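# Anura bin-picking cell: frequently asked questions

Maintained by Riku Kamata for members of the Jekbridge shared workshop. Last revised 2019-01-15. Corrections go to the build list.

## General

### What is Anura?

Anura is a member-built picking cell. An industrial arm reaches into an open bin, closes a two-sided grip on whatever the planner has selected, lifts it, and lets go of it over a different part of the bin. The build covers the bin, the base, the gripper mounting, the cable routing and all of the software above the motion controller. The arm itself is a stock KUKA and has not been modified.

### Is it a product, or a kit?

Neither. The drawings and the code are shared with members. The drawings lag the hardware by a few weeks, so measure before you cut anything.

### Who is responsible for what?

- Mechanical: Jaanus Vanags
- Gripper and wiring: Selamawit Seyoum
- Planner and logging: Riku Kamata
- Safety induction: Tsegereda Worku

## Bin and base

### Why does the bin have sloped walls?

Objects that roll or get pushed outward tend to come back toward the floor of the bin, where the fingers can reach them. With vertical walls, a ball against the side left no room for the outer finger, and the planner rejected every approach. Slopes reduce the problem without removing it. A ball against the left wall is still one of the slower picks.

### How is the bin held down?

The bin sits on a light wooden base. Blue bar clamps hold the left corner and tie in the wooden board beside it. Clamps were meant to be temporary. They have stayed because the bin comes out often for floor repairs, and a bolted version would need re-registration each time anyway.

Check the clamps before every session. If one has moved, rerun the bin registration before any picks. The planner takes the wall positions from the registration file and has no other source for them.

### The floor of the bin is scuffed. Does that matter?

Not for grasping. It matters a little for segmentation – light streaks can be read as thin objects when the lighting is low. Wipe the floor with a dry cloth. Do not use solvent; it leaves a film and flat items slide.

## Objects

### What is in the standard object set?

The current set mixes shapes and surfaces on purpose: an orange ball, a toy dinosaur in green and yellow, a green plastic cup, an orange mesh bath puff, and an item in purple and white. Small extra parts are sometimes added for clutter runs.
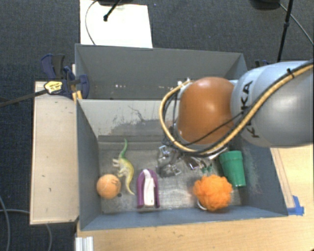 Substitutions are allowed if they are written in the run sheet. A different cup with a thicker rim changes the grasp width, and results from the two cups should not be pooled.

### Which object is the hardest?

The bath puff. Its outline changes with every contact, and the fingers can close a long way into the mesh before the force reading rises. Selamawit set a separate closing threshold for it, found in `grip.cfg` under `soft`. The cup is straightforward when it lies on its side with the rim within reach. When it stands upright the planner prefers an inside-outside grip on the wall of the cup, and this needs a steeper approach.

### May I add my own objects?

Yes, within these limits:

1. No glass, no liquids, no exposed batteries.
2. Nothing heavier than 500 g.
3. Nothing with a cord longer than the gripper fingers.
4. Nothing you need back undamaged.

## Arm, gripper and cables

### Why do the cables run outside the arm?

The gripper was added after the arm was in place, and an external bundle can be replaced without opening anything. It consists of the yellow-and-black line and several thinner black wires, looped around the wrist joint and down toward the gripper.

The loop at the wrist is the part that needs attention. Too short, and it pulls tight when the last joint turns. Too long, and it can drop past the bin wall and catch. Jog the wrist through its permitted range after any change to the bundle, at 10 percent speed, with a second person watching the loop.

### Can I tidy the loop with more cable ties?

Ask Selamawit first. A tie in the wrong place moves the bending point to a connector. In November one wire failed this way at the crimp, and the fault looked like a software timeout for two evenings.

### How low do the fingers go?

The software floor is set a small distance above the measured floor of the bin. For flat or low items the planner may request an exception, and the operator has to confirm it on the pendant. 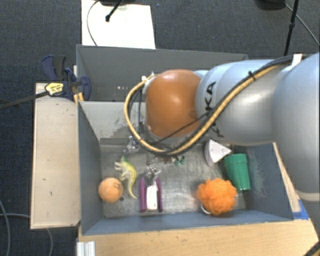
Exceptions are logged separately. Frequent exceptions on the same object usually point to a stale registration, so rerun that before changing the limit.

## Running the cell

### What do I need before operating it?

Tsegereda's induction, signed off in the workshop book. Mathias Kaufmann can also sign off members who have completed the induction at the Ponce site. Watching a session needs no induction, but stay off the carpet inside the marked line while the drives are on.

### Can I move the tripod?

Only if you intend to recalibrate. The same applies to the stand behind the bin. Step over the cables on the carpet, and do not re-route them during a run.

### What is logged?

Each attempt gets one record: target, approach pose, finger width, grip force at 100 Hz, and outcome as marked by the operator. The archive holds 3,098 attempts. Records made before the Worodton planner branch was merged have no force channel and are stored in a separate folder.

### The arm stopped mid-pick. What now?

Read the message on the pendant before clearing it. If it is a force stop, open the gripper, retract vertically to the clear height, and check that nothing is wedged between the fingers and the wall. If it is a communication stop, leave the arm where it is and check the gripper connector. Do not reach into the bin with the drives enabled in either case.

### Is there a plan for a second bin?

Jaanus has a drawing for one on the opposite side of the base. Work starts when the first bin has a permanent mounting, and no date is set for that.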